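4.2 台面上的“暂放”：砧板周边物件的滞留

前一节讨论的是柜内空间，那里的秩序大体由门板代为维持：门一关，什么都算收拾好了。台面没有这种便利。受访家庭在谈到台面时，使用频率最高的词是“先放一下”，而据我们的入户记录，“先放一下”的物件往往比家里的年历更换得还慢。本节把这类物件称为滞留物，并考察它们与砧板之间的空间关系。

选择砧板作为参照点，有一个朴素的理由：在我们走访的厨房里，砧板是少数仍能迫使主人腾出平面的用具。烤箱可以在顶上堆东西，水壶可以挤在墙角，砧板却必须平放，四周还得留出手肘活动的余地。Kohei Iwasaki在项目早期的讨论中把砧板比作“台面上的最后一块耕地”，这个说法略嫌悲壮，但后来的编码手册还是沿用了“耕地”与“边地”两个类目。审稿人曾建议改用“主要作业区”和“次要作业区”，我们试过一轮，编码员私下仍然叫它们耕地和边地，遂作罢。

资料来自Niltitmont厨房使用调查的第二阶段，共16户，每户入户2次，间隔不少于两周。照片库中经筛选可用于台面分析的共1323张。筛选标准只有一条：砧板的四边至少有三边可辨。这条标准淘汰了不少照片，其中相当一部分的砧板埋在塑料袋下面，仅凭主人的口头保证才得以确认存在。我们承认，这样的取样会系统性地高估台面的整洁程度，读者在阅读下文时不妨自行打个折扣。

先看耕地。砧板本身的规格差异不大，多为长方形，竹制者居多，带一圈浅槽的也很常见。浅槽的设计意图是接住切肉切瓜时流下的汁水，受访者对此却各有见解。有一位坚信它是用来“卡住”葱花的，并当场作了示范，葱花没有配合。另有两户把带槽的一面朝下，理由是槽里难洗。朝下之后槽自然也就不必洗了，这在逻辑上无可挑剔。就滞留物而言，耕地的情况相当干净：砧板上过夜的东西很少，偶有刀具和抹布，第二次入户时也大都换了位置。

边地则完全是另一番景象。我们原先预期滞留物会沿砧板四周大致均匀分布，编码结果却显示它们明显偏向一侧，而且几乎总是靠墙的那一侧。墙在这里起的作用类似河湾：水流到此变慢，泥沙沉积下来。杯子、罐子、勺子、剩菜盒，一件靠着一件，高的在后，矮的在前，偶尔也有叠起来的。受访者普遍否认这是有意的安排。“就是放着放着就成这样了”，一位受访者如此解释，此后各家的回答大同小异，我们便不再逐一引用。

图4-2是一个较为典型的例子。砧板居中，浅槽完整，板面空着；右侧沿马赛克瓷砖墙一线，则聚集了黄色马克杯、深色带木盖的罐子、半透明塑料杯和陶土色的圆碗等物。值得注意的有两处。其一是罐盖上立着的一只小木杯。罐盖在设计上是用来盖住罐子的，而在边地，任何平整的表面迟早都会被当作楼板。编码手册把这种情形记为“加层”。加层的代价由下层承担：要取罐中之物，须先为楼上的住户另觅去处。其二是斜插在塑料杯里的长木勺。它的勺头朝下，柄端朝上，柄上靠近顶端处还有一个孔。这类孔通常供悬挂之用，我们在入户时也问过各家为何不挂，得到的答复以“没有钩子”为最多，“有钩子，但钩子上挂了别的”次之。

勺头朝下的问题值得多说两句。在清洁类手册中，勺头朝上是近乎道德的要求，Trernon出版的家务指南为此专门配了一页图解。但在边地，插放方向更多取决于容器的口径与重量。塑料杯轻，勺头若朝上，整套结构头重脚轻，稍一碰就倒。受访者未必说得清重心二字，手却似乎早已明白。由此可见，指南的作者与厨房的使用者所面对的并不是同一只杯子。

再看台面后方。小家电一旦在此落脚，便很少再挪动，图中的台式烤箱与烤面包机即属此类。我们将其编为“地貌”，不计入滞留物，因为受访者谈起它们时用的是谈论墙和窗的口气。地貌的影响在于划定边地的走向：烤箱占去一角，余下的杯罐就只能顺着它前方的台面向外延伸。Dresisix类型学把小家电与杯罐归为一组，统称“台面器具”，以本项目的资料看，这种归类失之过宽。一只杯子可以在半分钟内被挪走，挪动一台烤箱则需要家庭会议。

带盖的食品盒是边地中最难编码的一类。它究竟是正在使用、等待冷藏，还是已经被遗忘，单凭照片无法判定。两名编码员在这一类上的一致率几乎只有50%，与掷硬币不相上下，而硬币的工时费要低得多。经协商，我们放弃了对其状态的推断，只记录位置。位置倒是颇有规律：食品盒多半出现在边地最靠近人的一端，即伸手可及、也最碍手的地方。图4-2中右下方那只半透明白盖的圆盒就在这个位置。

两次入户之间的比较进一步支持了沉积的说法。第一次入户时位于边地内侧的物件，第二次多半还在原处；外侧的物件则更替较快。受访者若在入户前突击整理过，通常也只整理外侧，内侧的罐子原封不动，只是前面空了一些，看上去反倒更像陈列。我们曾请一位受访者把内侧的东西全部取出，她取到第三件时停下来，说这个她找了很久。访谈因此中断了片刻。

上述观察与Collet提出的“活动半径”模型有一处不合。该模型认为物件离作业中心的距离由使用频率决定，常用者近，少用者远。在我们的资料中，边地内侧固然有久不动用的罐子，也有每天都要用的杯子，二者比邻而居，看不出等级。较为稳妥的解释是，距离首先由到达的先后决定，使用频率只在物件被拿起又放回时才有机会发言，而放回时原来的位置常已被占。至于后来者为何不另寻空地，受访者的回答是，空地要留着放砧板。

图4-2　砧板及其周边的滞留物
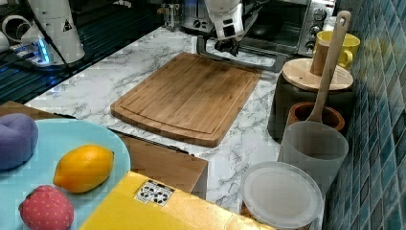

4.3 水槽沿线：湿区的例外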